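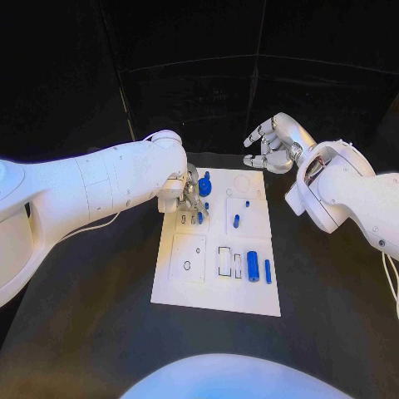
The Night Coach to Hinlow

Selamawit Ambaye had been told to be at the stand by eight, and because she was her mother's daughter she was there well before seven, with a bag on each shoulder and a tin of biscuits under her arm that she had promised herself she would not open until the coach had at least left the town. The Habte Lines office had a single window and a single clerk, a broad, kindly man called Getachew Mekonnen, who wrote every ticket out by hand and blew on the ink afterwards as though it were soup.

"Hinlow," he said, writing it. "That's 950, my dear, or 300 if you don't mind changing at Tutent and sitting over the wheel."

She did mind sitting over the wheel, but she minded the 950 a good deal more, so she counted out the smaller sum and asked him, as lightly as she could, whether the Tutent coach was ever late. He thought about this for so long that the woman behind her began to cough.

"It has been early," he said at last.

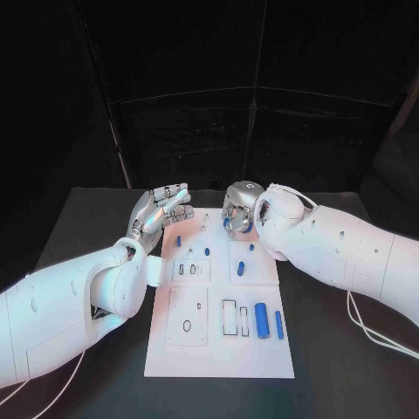

The driver that night was Fasil Woldegiorgis, who had been on the Hinlow road since before it was properly a road, and who liked a passenger in the front seat to keep him company over the pass. Selamawit, being first in the queue, was the one he chose, wheel or no wheel, and she was so grateful that she opened the biscuits before they had reached the bridge. He talked about his knees, and his sister's goats, and then for a long while about his grandson, who could spend a whole wet afternoon with a tin of old buttons sorted into heaps of different sizes, and who would not come to his supper for anything while there was a peg left over. "He'll make a better driver than me," said Fasil, changing down for the hill. "I never had the patience. I only had the licence."

She laughed, and found that she had stopped worrying about the letter in her coat pocket, or at any rate had stopped touching it every few minutes to see that it was still there. 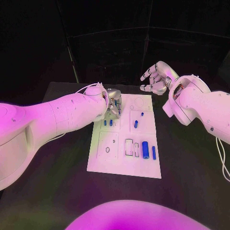
It was a short letter, after all. Her aunt Mihret had written that the house was too big for one, that the pears were good this year, and that she would be at the stop with the lamp whatever time the coach came in. There was no mention of the quarrel, nor of the eight years since. Selamawit had read it so often that the folds had gone soft as cloth, and she still could not decide whether leaving a thing out of a letter meant that it was forgiven or only that the paper had been small.

At Tutent they stopped in the yard behind the tea house, and Fasil got down with her to see her across to the other coach. It wasn't there. A thin girl in a Habte cap came out to say that it had gone early, and that she was very sorry, and would anybody like tea.
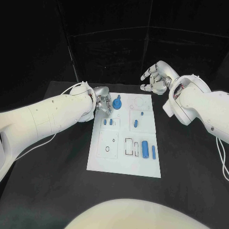 Fasil stood rubbing the back of his neck. His own run went straight on to Hinlow, of course, with the 950 passengers asleep in their good seats, and the rules on the matter were painted on a board beside the door for everyone to read. He read them now, slowly, from top to bottom, with his lips moving. Then he went in and bought 2 glasses of tea and gave her one.

"Drink up," he said. "I can't do that pass on my own. I nod off."

So she climbed back up over the wheel, and they went on into the hills with the heater ticking and the last of the biscuits going to and fro between them. She must have slept, for the next thing she knew the sky had turned grey at the bottom and Fasil was tapping on the glass with one knuckle. A long way down the road, much too early for anyone sensible to be out of bed, somebody was standing with a lamp.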